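3.2 Tri en amont et qualité des lots

Le second volet de l'enquête porte sur le tri des petits déchets électroniques avant broyage. Deux sites retenus : Pornitz (collecte municipale, bacs de quartier) et Sezer, où l'apport vient surtout des ateliers de réparation. Protocole identique dans les deux cas, à une réserve près, voir plus bas. Relevés commencés en septembre, arrêtés au 01/03/2023.

Chaque lot comprend 100 pièces tirées au sort à l'arrivée. Pesée, ouverture du boîtier quand il y en a un, puis classement selon la grille Dromus en 7 catégories. La grille a été conçue pour le gros électroménager et s'adapte mal aux petits objets : jouets, télécommandes, lampes décoratives. Nous l'avons gardée quand même, pour rester comparables aux travaux antérieurs. Les catégories « carte nue » et « carte sous boîtier » posent le plus de difficultés, les agents ne s'accordant pas toujours sur ce qui compte comme boîtier (une coque souple ? un film collé ?).

Premier constat – la provenance pèse plus que le type d'objet. À Sezer les pièces arrivent souvent démontées, câbles coupés court, vis manquantes. À Pornitz elles sont entières mais mélangées à des emballages, des piles, parfois du textile. Le temps de tri s'en ressent, et surtout il varie beaucoup d'un lot à l'autre. Pas de tendance saisonnière nette. L'hypothèse d'un effet des fêtes de fin d'année, avancée dans la section 2, n'est donc pas confirmée à ce stade.

Deuxième constat, les cartes de forme non rectangulaire (fig. 2). Elles échappent aux gabarits de pré-tri, découpés pour des formats droits, et finissent dans le refus alors que leur teneur en cuivre justifierait la filière cartes.

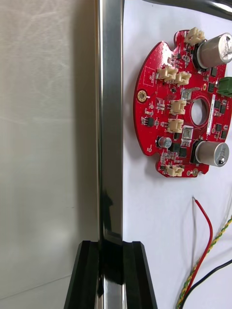

Figure 2. Carte de circuit imprimé rouge, à peu près circulaire, bord dentelé et échancré.

Le refus repart ensuite chez Duler, qui le retrie à la main ou l'incinère selon la place disponible. Les bordereaux ne permettent pas de distinguer les deux destinations, ce qui limite serieusement l'interprétation. Nous avons demandé une colonne supplémentaire ; ajoutée trop tard pour la période étudiée.

Reste la question du coût. Un gabarit plus large laisserait passer les formes irrégulières mais aussi les fonds de boîtier en plastique, et on perdrait d'un coté ce qu'on gagne de l'autre. Essai prévu à Pornitz seulement, sur lots pesés deux fois – avant et après passage au gabarit. La réserve annoncée plus haut concerne justement la balance de Sezer, remplacée en cours de campagne : les masses des premiers lots sont données à titre indicatif et n'entrent pas dans les moyennes.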